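Minutes of the Drirnov Visitor and Heritage Association, monthly meeting, held in the upper room of the old customs house. The meeting opened at 7:10 p.m., ten minutes late, the chair having gone to the lower room.

**Apologies and previous minutes**

Apologies were received from the representative for the ferry landing, who sent a long note on why the ferry landing never gets onto the agenda. The note was taken as read. It was not read.

The minutes of the April meeting were approved with one change. "The garrison town of Grellen" now says "the former garrison town of Grellen," at the request of the member from Grellen, who pointed out that the last regiment left before most of those present were born.

**1. Town profile for the regional guide**

The regional guide has offered Drirnov 80 words. The draft submitted by the working group runs to four pages and begins with the glaciers.

The secretary reminded members what the guide wants: where the town is, how to get here, what to see, and when the pass is open. Discussion then turned to whether Drirnov is "the gateway to the Draris valley" or "at the head of the Draris valley." The member for hotels prefers gateway. The member for maps observed that the town is at the wrong end of the valley for a gateway and that visitors would notice on arrival. After 22 minutes the meeting settled on "in the Draris valley," to which no objection could be found, although one was looked for.

The sentence about the climate was also revised. "Mild all year" was struck out after members compared heating bills. The new wording is "cool summers and snowy winters."

Action: secretary to cut the draft to length. The glaciers may have to go.

**2. The fort**

The fort above the town remains closed to visitors on the north side, where the parapet wall is being repointed. The contractor expects to be finished in September. Members recalled that the contractor also expected this last year, and the minutes for last year bear them out.

The south terrace is open from 9 a.m. to 5 p.m. A complaint was received that the information board there gives the view in the wrong order, so that the water tower is labeled as the monastery. Two members had heard visitors admiring the water tower. It was agreed to turn the board the right way around before the summer, and to check first that it isn't bolted down.

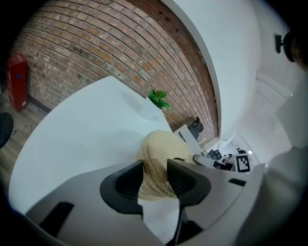 On the question of opening the powder store, the member for history asked that it be done properly, with lighting and a handrail. The member for finance asked what "properly" costs. The lowest quote for lighting came with no handrail, and the lowest quote for the handrail assumed somebody else had already put in lighting. Both are to be asked again, this time in the same letter.

**3. Bus link with Grellen**

The bus from Grellen now runs 8 times a day in summer, up from five. This was welcomed. It was less warmly noted that the last bus back leaves at 5:05 p.m., from a stop a good fifteen minutes' walk below the fort, which closes at 5.

Suggestions were made as follows:

- Ask the bus company for a later departure.
- Close the fort earlier.
- Put up a sign advising visitors to hurry.

The first was adopted. The third will be kept in reserve. The member from Grellen asked it be recorded that visitors stranded in Drirnov have missed dinner in Grellen, where the restaurants stay open.

**4. Walking route to the Miranda spring**

The route is passable as far as the second footbridge. After that it is passable to goats. The forestry office has been asked to clear the fallen trees and has answered that the trees are on municipal land. The town has answered that they fell there from forestry land. Copies of both letters are in the folder.

A member proposed renaming the path "The Miranda Trail," with capital letters, and having new leaflets printed. It was felt that the trees should be moved first. The proposer agreed, but wished it noted that leaflets are quicker.

The leaflet in current use gives the walk as 80 minutes. Those who have walked it thought this fair going down.

Action: chair to invite both offices to meet on the path, in suitable shoes.

**5. Any other business**

The tourist office key has been found. It was in the tourist office. The locksmith has already been paid.

A request from a film company to close the main square for a morning was agreed in principle, provided it isn't a market morning and the square is made to look like Drirnov afterward. The company has asked for "an unspoiled frontier town." Members were divided on whether to be flattered.

The ferry landing was raised at 9:20 p.m. and held over to the June meeting, where it will be item 1 if there is time.

The meeting closed at 9:25 p.m. Members are asked to stack their own chairs.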